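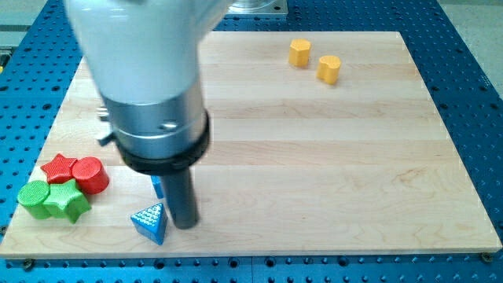
The Durkus cell with its rod tool lowered over the sorting board.

The Durkus cell is a single-arm tabletop robot cell used for pushing and sorting small colored blocks. It was built at the Trajkovski workshop by Arash Shokri and Mirjana Karagiannis and is used mainly for long unattended runs in which the arm slides blocks across a wooden board. The cell has no fingers or suction cup. All contact with the blocks is made through a plain rod.

Construction

The arm stands on a blue metal table with a regular grid of holes. The work surface is a separate board of pale wood planks glued edge to edge, laid on top of the table and bolted down near its corners. The board is treated as a wearing part. It is replaced when the surface becomes scored enough to catch the edge of a block, and the table underneath stays in place.

The tool is a slender dark gray cylinder with a rounded tip. It points straight down from a black collar below the silver wrist. Shokri's first version had a flat end, which dug into the wood when the arm was slightly out of level. The rounded tip was adopted during the first rebuild and has been kept.

Blocks

The blocks are small upright shapes in several colors, among them red and green stars, red and green cylinders, a blue triangle and a yellow heart. The textured tops on many of them play no part in the pushing, as the rod works against the sides. Worn or chipped blocks are taken out of use, and a replacement must match the old one in height.

Setup

Setup is done with the arm in slow mode. The board is bolted down first and checked for rocking by pressing on each corner in turn. A thin shim is placed under any corner that moves. The bolt heads must sit below the lowest height the tool can reach, and the area close to each bolt is marked in the control program as closed to the arm.

The tool height is set next. The rod is lowered over a sheet of paper at one corner of the board until the paper drags but can still be pulled free. The height is stored and the step is repeated at the other three corners and in the middle. The control program, named Clerance, fits a plane through the five stored points and holds the tip a fixed distance above it. The name began as a misspelling in the first version of the file and was never corrected.

The last step is a test push. One block is moved from the left side of the board to the right and back again. If it tips, the tool is too high or the travel speed is too great. If the rod leaves a line on the wood, it is too low.

Routine care

The board is wiped with a dry cloth before each run. Water and oil are not used, as both change how the blocks slide. The rod is checked by hand for play every 30 hours of running, and the collar is removed, cleaned and refitted every 677 hours. Heights are measured again after the collar has been off, even if the same rod goes back in.

The program saves a record of every push. Nataša Mladenović, who ran the cell for two years, used these records to show that height errors grew slowly before a collar worked loose. A warning based on her method was later added to Clerance.

Repairs

The most common fault is a bent rod, usually from a block trapped against a bolt. A bent rod is discarded and not straightened. The spare is fitted with the arm parked and power to the joints off.

A longer stoppage followed run 507, when the tip began to drift to one side during pushes. The wrist was suspected and taken apart, but no damage was found. Aivar Jaunzems traced the drift to the bolts holding the arm's mounting plate, which had loosened. They were tightened in a cross pattern and have been checked at every collar service from then on.

Related cells

A second cell, Tratach, was assembled by Aba Darko to the same drawings. It uses a rod 40 millimeters longer and a separate height file. Boards and blocks can be exchanged between the two cells, but rods cannot.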